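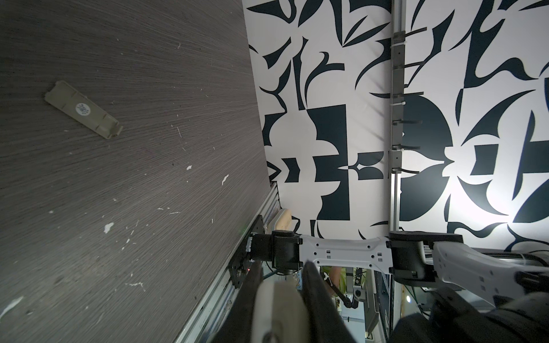 Small plastic parts should be kept until the thing they belong to is also gone, Bláthnaid Hanrahan told the Nepia newsletter this week, and she would like every household to have one jar for them. In her opinion a torch or a remote control is very often thrown away when the only fault is a missing piece or a flat battery.

The parts and battery table at Watside will be open again from June. People from Nepia can bring used household batteries and small loose plastic pieces such as covers, clips, feet and caps. Last winter the table was open only in the mornings, and many people asked for a later hour. Now it will stay open until 6 pm.

During the last season 1103 batteries were brought in, most of them AA and AAA. Of these, 313 were still good enough for a wall clock or a doorbell, and they were given back to anyone who wanted them. The rest went for recycling with Lekum, which collects from Watside once a month.

The batteries arrive in all kinds of packaging: lunch boxes, socks, envelopes, one time a teapot. It is easier for the sorting if they come in a clear bag and not mixed with coins or keys. AA batteries should be put side by side, with a small piece of tape over the ends when they are bagged. Button cells must be taped on both sides, also when they are completely flat, and should be kept away from children on the way.

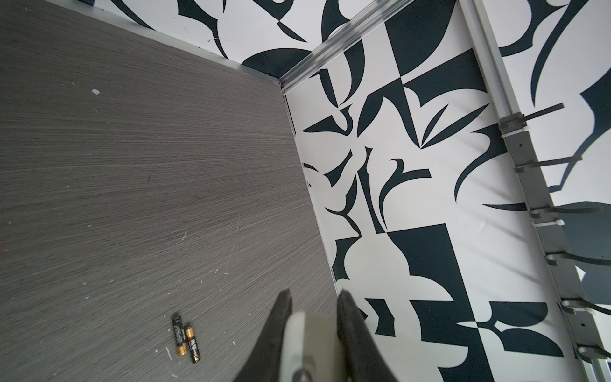
## What happens with the plastic pieces

The second half of the collection is newer and people know it less. Loose pieces are sorted by colour and size and put into trays, where visitors can look through them. A cover from a kitchen scale does not often fit another kitchen scale, but sometimes it does, and for old Zandow radios there is now a tray of its own. The radios were sold widely in our neighbourhood in the past and their covers have a thin tab which breaks easily.

If there is a sticker or a number on the piece, please leave it on. It is the quickest way to find the right model. Please do not wash it off or peel it, even when it looks dirty. A short note with the name of the appliance is also very helpful, if you remember it.

Visitors who look for a piece should bring the whole appliance with them, without batteries inside. The fitting takes some patience, and for this reason a visit is limited to 45 minutes when other people are waiting. There is no charge. Pieces cannot be posted or put aside by telephone.

Car batteries, power tool packs and anything swollen or leaking cannot be accepted at Watside. These must go to the transfer station in their own container, and they should not be left at the door after closing.

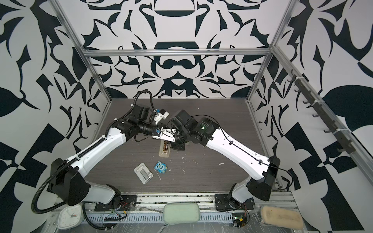 *The wood-grain table and black-and-white wall panels at Watside.*

Entry is from the side street, and bicycles can be left along the fence. The opening hours for July will be printed in the next newsletter.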